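Why the Robot Dropped the Sponge

Palomino is a robot with one job: put a sponge on a dish rack. You could do that before you could spell "sponge." Palomino has been dropping it since June.

Robots often learn by copying. A person does a chore with grippers held in their hands, and the robot studies how it went. At the Costemmont workshop, people did the sponge job 1000 times. Try not to be jealous. 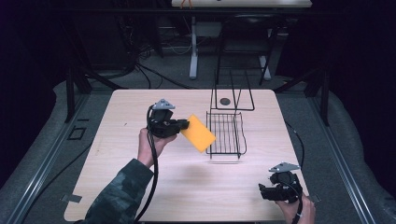 A gripper in each hand and a sponge held at the edge of the rack.

Then it was the robot's turn. It squeezed, lifted and swung toward the rack. Plop. Engineer Mercedes Ríos blamed the computer first, as engineers do. The computer was fine. She spent 2 days proving it.
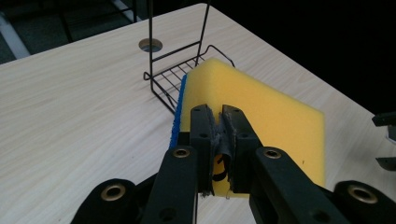
Grip is mostly a matter of friction, the force that keeps two touching things from sliding. Your sneakers have lots of it. Your socks on a shiny floor have very little. Grippers get theirs from soft pads, and pads wear out. The gray padding between these black fingers is creased and frayed, with ragged bits along the edges. Palomino's pads had gone the same way, so each squeeze held a little less than the last.
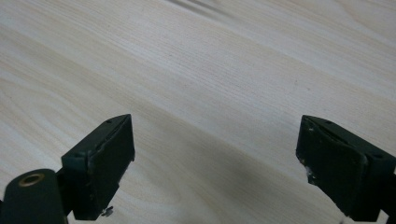

Fingers open wide. Look for the white flecks on the right one.

A dropped sponge hurts no one. A dropped jar of pickles is another story, and a smelly one. So Palomino now gets a pad check every 7 days. Mercedes switches the power off before her fingers go anywhere near its fingers. Robots can't tell a thumb from a sponge.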